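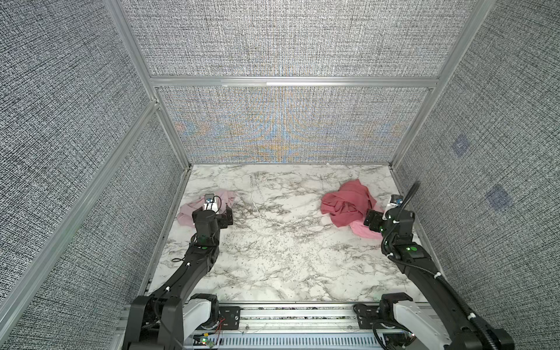
Fig. 6 Left arm above the pink cloth, marble-patterned top

Section 4: Setting up the Drellach holding cabinet for a plated service

Read this section before the first event of the season and whenever the cabinet has been moved to another kitchen. Installation and the electrical supply are covered in Section 2.

Before you start

Check that the cabinet is level and that both front castors are locked. Leave a clear gap on the vent side. The door must open fully without touching a wall or a trolley.

Take out the shelf clips and the paper packing from the water tray. Wash the shelves in warm soapy water, rinse and dry them.

Setting up

1. Slide the water tray into the lowest runners until it stops against the back plate.

2. Fill the tray to the lower line with clean tap water. Use hot water if you are short of time.

3. Fit the shelves. For plated mains under covers, leave two empty runners between shelves. For gastro trays, one is enough.

4. Close the door and turn the main switch to I. The display shows the software number, then the last temperature used.

5. Hold SET until the display flashes. Choose the holding temperature with the arrow keys and press SET again. Cooked food kept hot for service must stay above 63°C, so set the cabinet well over this.

6. Wait for the steady green light. From cold this takes roughly 41 minutes with the tray filled.

7. Load the cabinet from the top down. Food must already be cooked through and piping hot.

Note: The cabinet holds food at temperature. It will not reheat chilled food safely and must not be used for this.

Caution: Steam leaves the cabinet when the door is opened. Stand to the hinge side and keep your face back. Use dry oven cloths — damp ones pass the heat straight to your hands.

During service

Probe one plate from the top shelf and one from the bottom every 60 minutes and write both readings on the service sheet. Clean the probe between plates.

Top up the water when the drop symbol shows. Pour slowly through the front funnel and do not lift the tray while it is hot.

If the door has been open for a long time the display may show E374. Close the door, press SET once and wait for the green light before loading anything else. If the code comes back, move the food to another cabinet and call the Indeslow service desk.

Fitting the Kushnir plate rack

The rack replaces all the shelves. Lift it in with two people, hook the back feet first, then lower the front. Do not fit it with the water tray full.

Changes to this section: Špela Jurić, Indeslow technical office, December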